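Plurholm Solid Wood Tops and Tall Panels

Product range: Plurholm
Sold by: Kallar
Page last updated October 17, 2021

Plurholm is our range of wooden tabletops and tall upright panels for homes, studios and small shops. Every piece is sold on its own, so you can buy a top for legs you already own, a single panel to close off a desk, or a pair of panels to make a passage between two parts of a room.

Choosing a top

There are two tabletops in the range. Dara is the larger one and is meant for dining and shared work. Lynch is narrower and suits a wall, a hallway or a sewing room. Both come without legs and without drilled holes on the underside. If you want pilot holes for a particular set of legs, send us the plate pattern with your order and we will drill them before the top is finished. Drilled tops can't be returned unless there is a fault.

Dara can be ordered with square or eased edges. Square edges look crisp but will pick up dents sooner. Most people with children choose the eased edge. Lynch comes with the eased edge only.

Choosing a panel

Panels are full height and stand on a floor rail. They are not load-bearing and should not be used to hold up shelves, televisions or coat hooks. The rail is screwed to the floor and the top of the panel is tied to the wall or ceiling with the bracket supplied. A panel must never be left standing on the rail alone, even for an afternoon while you look for a drill bit.

Two panels can be set facing each other to make a passage. We suggest a clear width of at least 30 inches between them, and more if the passage is the only way into the room. Local rules may ask for a wider opening, so check before you fix the rails.
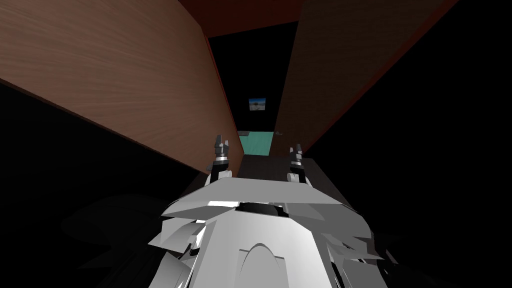
Rails can be cut with a fine-tooth hacksaw. Measure from the wall at both ends before you mark the floor, as older walls are seldom straight, and leave a gap of 3/8 inch between the panel and any baseboard. If your baseboard is deeper than the rail, notch the baseboard and leave the panel whole - a notched panel can split at the corner when the heating comes on in November.

Finish

All pieces are supplied with a hardwax oil finish in one of three shades: Pale, Brown or Dark. Brown is the shade most often ordered for Dara. The color will shift over the first few months, mostly in Pale, which turns warmer. Leave nothing in the same spot on a new top for the first 9 days, or you may end up with a lighter patch underneath it.

Samples of all three shades can be mailed to you. A sample shows the color well enough but is too small to show how the grain runs over a full top. If you are matching an existing piece of furniture, look at the sample beside it in daylight and again under your evening lights. 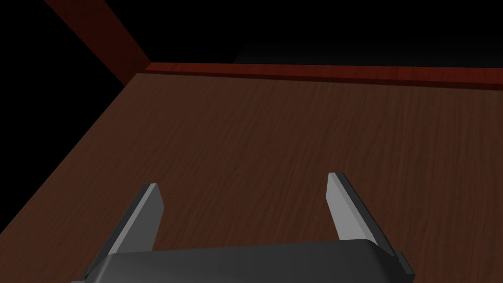
Wooden tabletop in a brown shade.

Care

Wipe with a damp cloth and dry with a second one. Dish soap is fine in small amounts. Do not use glass cleaner, bleach or anything sold as a polish. Water rings that are still fresh will usually come out with a little maintenance oil on a white pad, rubbed along the grain. Older marks need light sanding first, and the whole top should then be oiled so the repair doesn't show.

Oil a dining top twice a year and a panel every second year. Put oil-soaked rags in water before you throw them away. They can heat up and catch fire if left in a heap.

Delivery and storage

Tops and panels travel flat on a pallet and are delivered to the curb. A Dara top needs two people to lift it. Check the corners before you sign and write any damage on the delivery slip.

Unpack the wood as soon as it is indoors and let it rest in the room where it will be used for 3 days, raised on battens so air can reach both faces. Do not lean it against a radiator or store it in an unheated garage. If the top cups slightly during this time, turn it over and wait another day or two. It should settle.

Returns and warranty

Unused pieces in standard sizes can be returned within 30 days in their original packing. Custom sizes are made to order and can't be taken back. We cover splits and failed glue joints for 90 months from delivery. Dents, scratches, sun fading and damage from standing water are not covered.

In the box

Tops: one top, one small tin of maintenance oil, one white pad.
Panels: one panel, one floor rail, one upper bracket, screws for wood floors. Fixings for concrete and tile are sold separately.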